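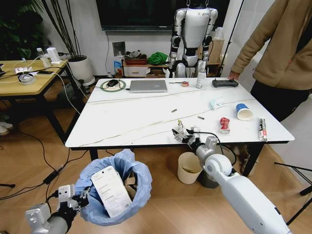 종량제 봉투값이 아니라 분류 시간이 문제다

2025년 1월 17일
글쓴이: 편집부 기고

사무실 쓰레기 이야기를 하면 대개 비용부터 꺼낸다. 봉투가 얼마인지, 수거 업체에 매달 얼마를 내는지 따진다. 나는 지난해까지 Wernwood라는 공유 사무실의 운영을 맡았고, 지금은 그보다 작은 Alstead 건물에서 같은 일을 한다. 두 곳에서 내가 본 바로는 봉투값은 큰 문제가 된 적이 없다. 시간이 문제였다. 누군가 버린 것을 다른 누군가가 다시 꺼내서 펴고 나누는 시간이다.

Wernwood에는 입주 좌석이 178개 있었다. 층마다 분리수거함을 두었고 안내문도 붙였다. 그런데 책상 옆에는 뚜껑 없는 작은 휴지통이 따로 있었다. 사람들은 당연히 가까운 쪽에 버렸다. 종이 상자도, 플라스틱 용기도, 코 푼 휴지도 한 통으로 들어갔다. 저녁에 청소하시는 분이 그 통을 비우면서 재활용이 될 만한 것을 골라냈다. 계약서에는 없는 일이었다. 계약서에는 '휴지통 비우기'라고만 적혀 있었다.

나는 이 부분이 오래 마음에 걸렸다. 분리배출은 버리는 사람의 의무라고 다들 배웠다. 집에서는 대체로 지킨다. 우유갑을 헹구고, 택배 상자에서 테이프를 뜯고, 라벨을 벗긴다. 같은 사람이 회사에 오면 상자를 접지도 않고 통에 넣는다. 게을러서 그렇다고 생각하지 않는다. 집에서는 자기가 한 일의 결과를 자기가 보기 때문이다. 사무실에서는 다음 날 아침이면 통이 비어 있고 새 봉투가 씌워져 있다. 결과가 보이지 않으면 습관은 금방 없어진다.

그래서 내 주장은 간단하다. 개인 책상 옆의 휴지통을 없애야 한다. 층마다 한두 군데로 모으고, 거기까지 걸어가서 나누어 버리게 해야 한다. 새로운 방법은 아니다. 이미 그렇게 하는 회사가 있다. 다만 대부분은 시작했다가 한 달 안에 되돌린다. 우리도 한 번 되돌렸다.

처음 시도했을 때는 공지를 금요일에 내고 다음 주부터 바로 통을 치웠다. 준비 기간이 없었다. 민원이 바로 들어왔다. 감기 걸린 사람은 휴지를 어디에 두느냐고 물었고, 화상 회의가 이어지는 팀은 점심때까지 컵을 책상에 쌓아 두었다. 어떤 사람은 집에서 비닐봉지를 가져와 의자에 걸었다. 결국 통을 다시 갖다 놓았다. 그때 쓴 돈이 통을 새로 사느라 들어간 것까지 합쳐 704,000원이었다. 치운 통을 이미 처분한 뒤였다. 내 잘못이다.

두 번째는 다르게 했다. 먼저 복사기 옆과 탕비실 앞에 모음대를 놓고 석 달을 그냥 두었다. 개인 통도 그대로 두었다. 그 사이에 상자를 많이 쓰는 팀부터 모음대를 쓰기 시작했다. 상자는 작은 통에 잘 들어가지 않으니까 자연스러운 일이다. 석 달 뒤에 개인 통을 한 줄씩 치웠다. 원하는 사람에게는 남겨 주었는데, 대신 비우는 일을 본인이 하도록 했다. 남겨 달라는 사람은 많지 않았고 그나마도 겨울이 지나면서 줄었다.

모음대의 위치도 중요하다. 보기 싫다고 계단 뒤나 창고 안쪽에 숨기면 쓰지 않는다. 물 뜨러 가는 길에 있어야 한다. 투입구 모양도 신경 써야 한다. 우리는 처음에 Plumar라는 제품을 샀는데 칸마다 구멍이 똑같이 둥글었다. 구멍이 같으면 사람은 앞에 있는 것부터 쓴다. 나중에 종이 칸만 길쭉한 구멍으로 바꾸었더니 컵이 섞이는 일이 거의 없어졌다. 안내문을 세 번 고쳐 붙인 것보다 효과가 있었다.

안내문에 대해서도 한마디 하겠다. 너무 길다. 품목이 빼곡하게 적힌 표를 붙여 놓고 다 했다고 여기는 건물이 많다. 통 앞에 서서 표를 읽는 사람은 없다. 헷갈리는 물건 몇 가지만 크게 적으면 된다. 음식 묻은 종이, 코팅된 종이컵, 비닐이 붙은 상자. 이 정도면 사무실에서 나오는 문제는 거의 덮는다.
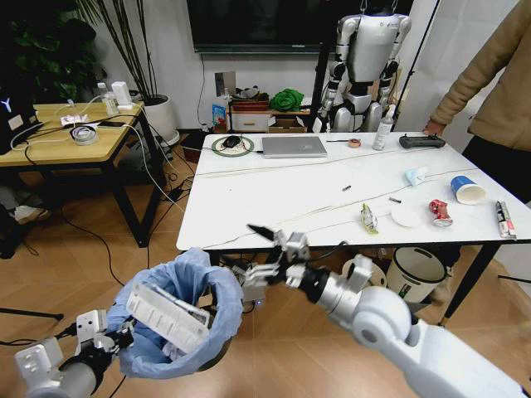

이런 이야기를 입주사 모임에서 했더니 Fawzy 쪽에서는 생각이 다르다고 했다. 직원이 자리에서 일어나 통까지 다녀오는 시간도 인건비이고, 한 사람이 모아서 나누는 편이 전체로 보면 싸다는 것이었다. 그러니 개인 통은 두고 청소 계약에 분류 작업을 정식으로 넣어 돈을 더 주자고 했다.

나는 이 의견의 절반에 동의한다. 분류를 시킬 것이라면 계약서에 쓰고 돈을 내야 한다. 지금처럼 말없이 떠넘기는 것이 가장 나쁘다. 그러나 섞인 뒤에 나누는 일은 처음부터 나누는 일보다 훨씬 품이 든다. 커피가 쏟아진 봉투 안에서 종이는 이미 종이로 쓸 수 없게 된다. 돈을 더 낸다고 젖은 상자가 마르지는 않는다. 그리고 남이 버린 것을 손으로 뒤지는 일은 다칠 위험도 있다. 커터 칼날이 나온 적도 있었다.

걸어가는 시간이 아깝다는 말도 그대로 받아들이기 어렵다. 사람들은 이미 물을 뜨러 가고 화장실에 간다. 그때 들고 가면 된다. 따로 다녀와야 할 만큼 급한 쓰레기는 많지 않다.

물론 모든 곳에 맞는 방법은 아니다. 고객이 드나드는 상담실이나 포장 작업을 하는 방에는 통이 가까이 있어야 한다. 몸이 불편한 직원의 자리에도 당연히 두어야 한다. 내가 말하는 것은 보통의 책상이다. 모니터와 키보드가 있고 하루에 컵 하나와 휴지 몇 장이 나오는 자리다.

Alstead에서는 1월 말부터 2층에 모음대를 놓는다. 개인 통은 봄까지 그대로 둔다. 이번에는 치운 통을 버리지 않고 지하에 보관할 생각이다.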